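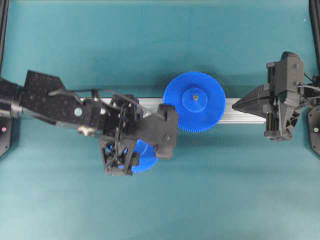
Sivorari is a software stack for two-arm assembly work, covering motion control, contact detection, grasp planning and the tooling used to record and replay attempts. It was started by Essam Ouazzani as a scheduler for a single arm and rewritten for two once the single-arm version kept failing at anything that needed holding and pushing at the same time. The name covers both the runtime and the desktop viewer, which confuses people. The gear task is the one most users meet first: a large blue gear sitting on an aluminum rail, a smaller gear of the same blue at the left gripper, the right gripper waiting over the rail with its fingers pointed at the large one. Fine teeth, so small errors in wrist angle matter a lot more than they do with the older peg tasks.

History

First version was written at Soltport, a small automation shop, as a set of scripts with no shared clock. Each arm ran its own loop. Timing between them was done by writing to a file and polling it, later replaced by a socket. Ouazzani's notes from the period call this "the mailbox" and the term survives in a few function names.

The two-arm rewrite came in March, and dropped the file polling completely. Mavia, the planning layer, was a separate project until then and still has its own version numbers. The merge was not clean. Config keys from both projects are accepted and where they clash the Sivorari key wins, with a warning in the log.

Version 2 is the current line. Older configs need converting by hand, there is no migration script.

Architecture

Four processes. The controller, the perception node, the planner (Mavia), and the recorder. They share a memory block for joint state and pass everything else as messages.

Controller. Runs both arms off one clock. Impedance control at the wrists, position control everywhere else. Stiffness is set per phase in the task file, not globally, and a phase with no stiffness entry inherits the last one used. This is a common source of bad first runs. Users coming from the single-arm version tend to leave the entries out.

Perception. Takes the overhead view and any wrist views and returns part poses with a confidence value. Round parts get special handling: the center is fitted from the outer rim first and the hub second, and if the two disagree by more than the set tolerance the pose is marked stale. Tooth phase is estimated seperately and only when the planner asks for it, as it is slow.

Planner. Mavia works on contact states, such as free, touching, seated. It searches over sequences of states, then hands each one to the controller with a target pose and a force limit. Planning budget is 90 milliseconds per replan. If it runs over, the previous plan is kept.

Recorder. Writes joint state, commands, poses and camera frames into one log. Frames are stamped at arrival, so logs made over a slow link show parts lagging behind the arms. Known issue, still open.

Occlusion

The hardest part of the perception code in practice. A gripper closing on a part covers most of the part. With gears the teeth left showing can be a short run along one edge, and the fit from a short arc is poor: radius comes out fine if it is fixed in the part file, center drifts along the line of sight to the arc.

Sivorari deals with this by freezing the last good pose at the moment of grasp and moving it with the gripper frame. Rim fits made after that are used as a check and never as a replacement. Slip inside the fingers is therefore missed unless it shows up in wrist force. An option called regrasp_check backs the fingers off and looks again, costs time, off by default.

Finger shape matters here too. Open lattice fingers let some of the part through to the camera and the mask code treats the gaps as valid pixels. Solid fingers are masked as a block. The setting is per finger, so a gripper with one of each works, provided the part file for the gripper says so.

Meshing routine

The routine used to bring one gear against another. Steps in the task file are approach, touch, dither, seat and release.

Approach is plain position control. Touch ends on a force threshold. Dither rotates the held gear back and forth in small steps under light force until the depth reading jumps or the step limit is hit; default limit is 14. Seat pushes to the final pose with the wrist softened sideways. Release opens the fingers in two stages, to avoid dragging the part back out.

If dither runs out of steps the arm retreats and asks perception for tooth phase, then tries again from touch. A second failure stops the task. Earlier builds looped forever at this point.

Arm roles are declared at the top of the file as hold and work. They can be swapped mid-task but both arms have to be in a free state, otherwise the planner refuses with error "role busy".

Tooling

The viewer replays logs with contact states drawn as a strip under the video. Scrubbing is smooth up to 2,000 frames and gets choppy past that, most users split longer logs. Export is to plain text or to the Hämmerli format, the second of which drops force data.

There is a linter for task files. It catches missing release steps and unreachable poses, dosen't catch inherited stiffness.

Limitations

No support for more than two arms. Flexible parts are treated as rigid. Cables running along an arm are not in the collision model and have to be allowed for by padding the link shapes by hand. Documentation for Mavia is out of date in the section on force limits, which still lists the old units.

See also

Contact-state planning
Impedance control
Hämmerli format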